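FOR RELEASE 15th December

Genia turns vanity-table tidying into a thing you can do after dinner

Hi, it's Elsa Holmgren from Genia, and I get to write this one myself because I've been bugging everyone here about lipsticks for months. We're launching the Garkby tabletop sorting kit, plus a free little guide that goes with it, and I'm so pleased to finally get both of them out the door!

The idea started in July, when I tipped my own makeup bag out on the bed and found I owned the same orange lipstick more than once (I'm not saying how many times). Gold tubes, gold caps, everything rolling under everything else. I sell storage for a living and I couldn't find the cap that went with the tube in my hand. So I asked our readers in the Jendusar newsletter whether their dressing tables looked the same, and 2894 of you wrote back. Most of you said yes, and quite a few of you sent your own tricks, which we've happily borrowed and credited in the guide.

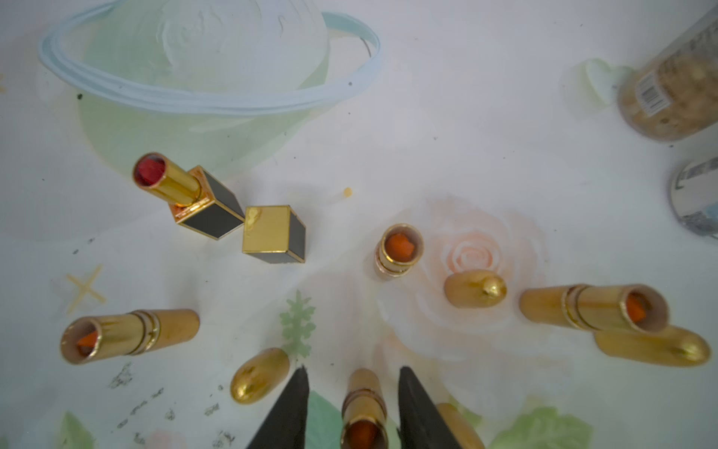

Page last changed: 15th December

The first step in the guide is to take the caps off. I know, it sounds backward, and it makes the table look worse for a few minutes. But a row of closed gold tubes tells you nothing, and an open one shows you its color straight away. Orange goes with orange, deep red goes with deep red, and the square caps go with the square bases. My tip is to do it on a light surface, or on a pale cloth if your table is dark, so a small cap doesn't vanish on you.

Next come the things that aren't makeup at all. Every dressing table collects them. Vitamins are the big one, then bandages, then that one battery. The guide asks you to pull these out early and give them a spot at the back, up against the wall, where they won't get knocked over while you're busy with the small stuff.
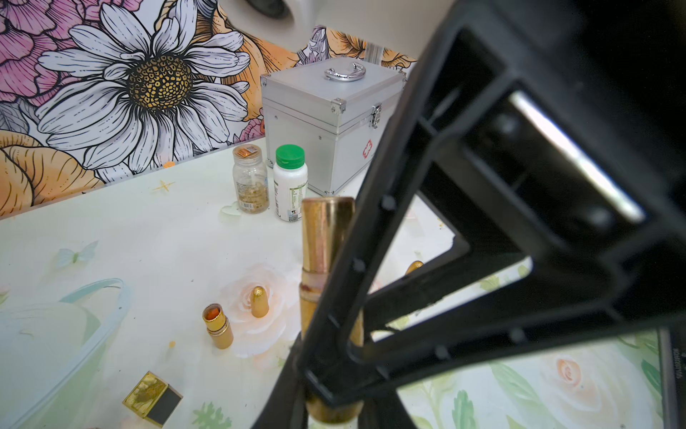 I used to tuck my vitamins in with my face creams, and I'd forget both of them. Now they stand together where I can read the labels, and the first-aid things live in their own box with a lid that shuts. While you're at it, check the dates. Stellan Tveit, who wrote the health and safety page for us, would like me to say that twice, so check the dates. Anything past its date comes out, and your pharmacy can tell you how to get rid of old tablets where you live.

Then you get to the nice part, lining things up. The kit comes with 178 reusable labels (yes, we argued over that number, it's what fits on the sheets) and shallow trays in two widths that hold up to 330 small items if you buy the full set and really go for it. Most people won't come anywhere near that. I haven't, and I've been trying.
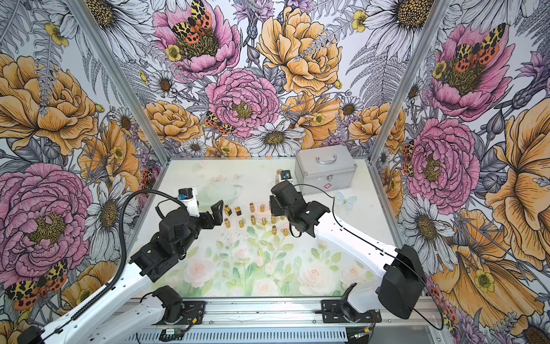
Rows are what I'd pick over piles, any day. They don't have to be straight and they don't have to be sorted perfectly on the first go. Loose rows are plenty, like the gold pieces on the tabletop here, with the cube-shaped one at the left end of the front row and the tubes and rounded caps standing near each other. Leave a finger's width between things so you can pick one up without toppling its neighbor. Once everything is standing, look for the odd ones, the tube with no cap and the cap with no tube, and move them over to one side. Put them in a small dish for a week and see if the missing half turns up in a coat pocket. Mine was in the car.

The trays are made for us by Nyberg, who also make our kitchen drawer dividers, so if you have those already you'll know the feel of them. They rinse clean under the faucet and they stack. We did try a version with round holes for each tube, and it looked lovely, but square lipsticks wouldn't go in, and I wasn't about to tell anyone to stop buying square lipsticks.
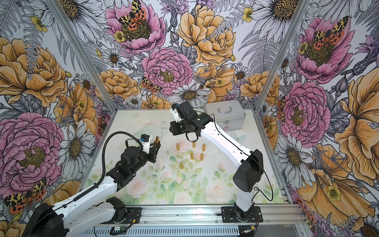 Do I need to buy the kit to use the guide?

The guide is free and works fine with whatever you have at home, like saucers, shoebox lids or an old ice cube tray. The kit just gives you the trays and labels in one go.

The Garkby kit is on sale from today in the Genia shop and through the Jendusar newsletter, in the small set or the full set. The small set has 6 trays. If you're a writer or a shop owner and want to try one, drop me a note through the press page and I'll mail it out myself. And if you still have a cap with nothing to go on it, please send me a picture, I'm collecting them for the spring newsletter.

Elsa Holmgren
Genia press desk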